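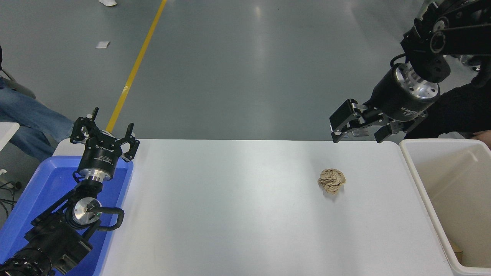 ## Re: What do you do with all the packing paper?

Hello all,

I've been meaning to answer this since it came round, and I've finally got a cup of tea and a free hour, so you're getting the long version. Sorry! Here's the bit I'm replying to, for anyone who clears their inbox more often than I do:

> Every parcel I open these days comes stuffed with brown paper. I'm glad it isn't polystyrene, but it's taking over the spare room. I've tried flattening it and I've tried stuffing it all in one sack, and the sack is now bigger than the cat. Does anyone have a system that works? Also, does crumpled paper even count as recyclable where you are? Ours seems to change its mind every April.
>
> And while I'm at it — what do people sort on? I've been using the kitchen floor and my knees are complaining.

First of all, what a good question, and yes, I have a system, and I love it more than a grown adult should love a system for old paper.

### The table

Get off the floor! That's the biggest improvement I made. I sort on a plain white table with nothing living on it. It took me ages to see why this matters so much. My old sorting place was the end of the dining table, which always had post and keys and half a jigsaw on it, and I'd lose bits of paper among everything else and find them a fortnight later. On a bare pale top, one tan ball of paper shows up from the other side of the room. You look, you see it, you deal with it.

The second half of the trick is a bin at each end. I've got a blue plastic one on the left and a large white plastic one on the right, and the table runs between them. You stand or sit in the middle and things go left or right. I can't tell you how satisfying this is.

### What goes where

My rule is blue for keeping and white for going. You could do it the other way about, but pick one and stick to it, or you'll end up like me in the first week, tipping both out on the floor to start again.

Blue (keep):

- Long lengths of tan paper with no tape on them
- Anything only lightly scrunched that will smooth out under a hand
- Soft tissue, if it's clean
- One or two good tight balls, for filling corners in the next parcel

White (out):

- Anything greasy or stained
- Pieces with so much tape on that peeling it off takes the paper with it
- Short scraps, torn corners, the little curly strips
- Paper that's been used so many times it has gone like old flannel

I keep very few balls on purpose. They're brilliant for padding, but they take up far more room than the same paper folded. If you open one up, smooth it with your forearm and fold it into quarters, it'll sit quite happily at the bottom of the bin. I did a whole winter's worth like that and got 60 sheets into the blue bin with space left over. Sixty! They'd filled the cupboard under the stairs before.

### Smoothing

Pull the ball open gently from the outside. If you tug at the middle it tears, every time. Lay it out, put both hands flat in the centre and push outwards. Twice is enough. Please don't iron it. I did try, and it smelled peculiar and was no flatter than the pieces I'd left under the atlas overnight.

The creases never come out completely and I've grown rather fond of them. We wrapped all the presents for the Evangelista raffle in second-hand packing paper with green string, and people asked where we'd bought it.

### Does it count as recyclable?

In Pritham, yes, crumpled or flat, provided it's dry and there's no plastic lining. When I was over in Ivau they wanted it flat and tied, and they'd leave it on the step if it wasn't. So I'm afraid it does depend on where you are, and the only thing to do is ask. The leaflet we get is form 255, with the paper rules on the back in tiny print. The back is the part worth pinning up.

If you're not sure whether a piece has a plastic coating, tear a corner. Plain paper tears with a fluffy edge. Coated paper stretches a bit first and leaves a thin film hanging off, and that goes in the ordinary rubbish.

### Other uses, in case you've still got a mountain

- Under the compost. Mine goes in torn up with the vegetable peelings and the worms adore it.
- In wet boots, scrunched fairly loosely and changed after a few hours.
- Between plates when you're moving house. We did the whole Jaltevitz move with saved paper and lost almost nothing — one saucer, and I dropped that myself.
- Dress patterns, if you've got a length wide enough. Tan paper takes pencil beautifully.
- Anything involving small children and paint.

I do mine in one go when the parcels have built up a bit. Doing it one parcel at a time sounds more virtuous, but I never kept it up.

One question back to everyone: has anybody found a good way of getting paper tape off without tearing? I've tried damp sponge and I've tried a warm spoon, and the sponge is winning, but it leaves the paper soggy and I've nowhere to hang it all. I'd love to hear.

And do let us know how the spare room gets on!

All the best from a very tidy corner of Pritham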